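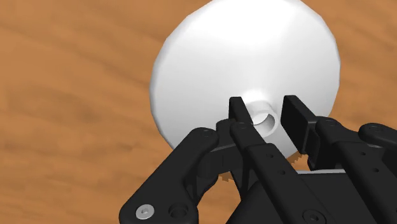
Acta reunión Plivon, incidencia del cierre tras rearme. La pinza de la célula de Pelkonen cerró sola al rearmar la seta, en el ciclo 593 de la tanda, con la puerta todavía abierta y un operario dentro sacando una pieza. Sin heridos. Guante pillado, dedo no. Se para todo hasta nuevo aviso y lo que quede de ensayos se hace en el simulador. Se repasa la postura de agarre porque el fallo salió justo en ese punto del programa: cuello blanco de la tapa entre la punta del dedo central y la almohadilla de la derecha, dedo izquierdo abierto hacia fuera, punta central ya pegada al cuello. Desde ahí la orden que queda pendiente es "cerrar", y es la que se ejecutó.

Fecha: 6 abr 2026
Lugar: sala pequeña de Urnow, más llamada
Presentes: Jerome Salazar (integración, lleva la reunión), Aino Suominen (control y simulación), turno de mañana de Pelkonen por teléfono, seguridad de planta (entra tarde, en el punto 2). Vondard avisado, no asiste, pide copia.
Toma notas: quien suscribe, a mano y pasado luego a limpio, perdón por las abreviaturas.

1. Qué pasó

Relato del turno. Tanda larga, tapas con cuello, todo normal desde el arranque. Una tapa queda mal asentada en la mesa. El operario pulsa seta, abre puerta, mete la mano para retirarla. El compañero, fuera, ve la seta metida y cree que se ha quedado de antes. La saca y pulsa rearme. El brazo no se mueve, la pinza sí: cierra del todo.
El operario tira de la mano y sale con el guante enganchado. Vuelven a pulsar seta. Avisan al encargado. Corte de tensión en el armario y candado.
Suominen pregunta si alguien dio a marcha. No. Solo rearme. Lo confirman los dos y también el registro.
Salazar: el brazo hizo lo que debía, quedarse parado esperando marcha. La pinza cuelga de otro bus y no espera a nadie. Esto estaba en el esquema desde el principio y no lo vimos ninguno.
Queda sin aclarar por qué la puerta abierta no impidió el rearme. Según el manual de la célula no tendría que dejar. Pasa al punto 2.

2. Puerta y relé

Entra seguridad de planta. Traen foto del armario (no se adjunta) y el parte del eléctrico.
La puerta corta la potencia del brazo. La de la pinza no. Alguien la pasó a una salida auxiliar durante la puesta en marcha, para poder enseñar puntos con la puerta abierta sin perder la calibración de los dedos, y así se quedó. No hay anotación. El cambio no figura en la revisión de esquemas que tiene Pelkonen ni en la nuestra.
Discusión un rato largo sobre quién lo hizo. Salazar corta: se mira aparte, hoy interesa cómo se deja.
Seguridad de planta no firma puesta en marcha de nada mientras la pinza no caiga con la puerta. Postura cerrada, no la discuten. Urnow de acuerdo.
Objeción de Suominen: si se le quita potencia a la pinza con pieza cogida, la suelta. Con estas tapas da igual, caen sobre la mesa, pero en Plivon hay dos referencias más pesadas previstas y ahí no da igual. Propone mantener posición sin permitir movimiento, con parada vigilada del accionamiento. Hay que ver si el modelo que tenemos lo admite. Si no lo admite, corte a pelo y se aceptan las caídas.
Acordado: corte a pelo de momento. Lo otro se estudia.

3. Orden pendiente en el controlador

Suominen enseña registro. La secuencia: el programa manda cerrar, llega la seta antes de que la pinza confirme, el controlador guarda la orden como no terminada. Al volver la comunicación la reenvía. No caduca. No mira modo ni estado de puerta. Para el software fue un corte de red como otro cualquiera.
Esa reconexión con reenvío se metió a propósito cuando teníamos los microcortes del bus. Funcionaba y nos olvidamos.
Reproducido en simulación esta misma mañana, a la primera. Deja la mano en pre-agarre sobre el cuello, corta, rearma, y cierra. Cambiando el instante del corte también sale, salvo si la pinza ya había confirmado.
Ojo: el simulador no tiene modelada la puerta ni la parada segura, solo la comunicación y el contacto. Sirve para el reenvío, no sirve para dar por buena la seguridad. Pide que conste. Consta.
Salazar pregunta si puede pasar lo mismo con "abrir". Sí, igual. Menos peligroso para los dedos, peor para quien esté debajo de una pieza.
Cambio propuesto:
— cualquier parada vacía la cola de órdenes de la pinza
— tras rearme la pinza se queda donde está y publica su posición, nada más
— para mover hace falta marcha explícita, la misma que el brazo
— reenvío por microcorte solo en automático y con puerta cerrada; si no se puede garantizar, se quita el reenvío entero
Salazar prefiere quitarlo entero ya. Suominen dice que entonces vuelven las paradas por microcorte. Que vuelvan. Se quita.

4. Fuerza de cierre

Tema que sale de rebote. El guante quedó pillado y no lo soltaba. Limite de fuerza en programa puesto a nueve newtons, pero ese limite lo aplica el programa y no el accionamiento. En el reenvío la orden va sin parámetros y entra el valor de fábrica, que es bastante mas alto. Nadie de la sala sabe la cifra, hay que medirla.
Acción: fijar el límite en el propio accionamiento y comprobar con dinamómetro entre yemas, no fiarse de lo que ponga la pantalla.
Pelkonen pide que se mida en su célula y no en la de Urnow. Vale, con candado propio y uno de seguridad delante.

5. Postura y descentrado

Lo de la pieza mal asentada, que es por lo que entró el operario. Con el descentrado actual, hasta seis milímetros, la punta central toca el cuello antes que la almohadilla y lo empuja de lado. En simulación se ve igual: la punta ya apoya en el lado izquierdo y al otro lado está la almohadilla. Si el cuello cede, bien. Si no, la tapa se levanta de un canto y se queda torcida.
Suominen ha probado a bajar la velocidad en el último tramo y mejora algo. También a retrasar la punta central para que los dos contactos lleguen a la vez; mejora más pero hay que reenseñar todos los puntos.
El turno dice que han entrado a mano por esto varias veces a la semana y que no siempre lo apuntan. Seguridad de planta pide que se apunte siempre. El turno responde que el parte tarda más en rellenarse que la propia intervención. Se simplifica el parte, una línea, hora y motivo.
Salazar: menos entradas, menos manos dentro. Esta corrección sube de prioridad aunque no sea la causa.

6. Comunicación con Vondard

Tienen otra célula con el mismo controlador. Salazar llama hoy, sin esperar a esta acta. Recomendación: fuera de servicio hasta revisar cableado de pinza y versión. Por escrito después.
Preguntan si se manda el registro completo. Sí, completo.

Acciones

— Cortar salida auxiliar y llevar la pinza al circuito de puerta. Eléctrico de Pelkonen, revisa seguridad de planta. Antes de quitar candado.
— Quitar reenvío y vaciar cola en parada. Suominen. Prueba en simulación cortando en cada paso del ciclo, luego en célula sin nadie dentro.
— Consultar al fabricante si el accionamiento admite parada vigilada. Suominen.
— Límite de fuerza en accionamiento y medida. Salazar y turno.
— Esquema actualizado con lo que hay de verdad en el armario, firmado por las dos partes. Salazar.
— Procedimiento de rearme: rearma quien pulsó la seta, con llave en el bolsillo. Cartel provisional ya puesto, falta formarlo en los tres turnos.
— Retraso de la punta central, propuesta con tiempos. Suominen.
— Llamada y escrito a Vondard. Salazar.
— Parte de intervención de una línea. Seguridad de planta.

Ruegos y preguntas

El turno pregunta qué se le dice al operario. Que hizo lo que tocaba: seta y luego puerta. Salazar pasa a verle mañana.
Piden guantes mas ajustados. Seguridad de planta en contra de contarlo como medida, pero los pide.
Pregunta de producción sobre la fecha de arranque. No hay fecha. Se dará cuando esten cerradas las cuatro primeras acciones.

Próxima reunión: jueves, misma sala, si el eléctrico ha terminado. Si no, se mueve.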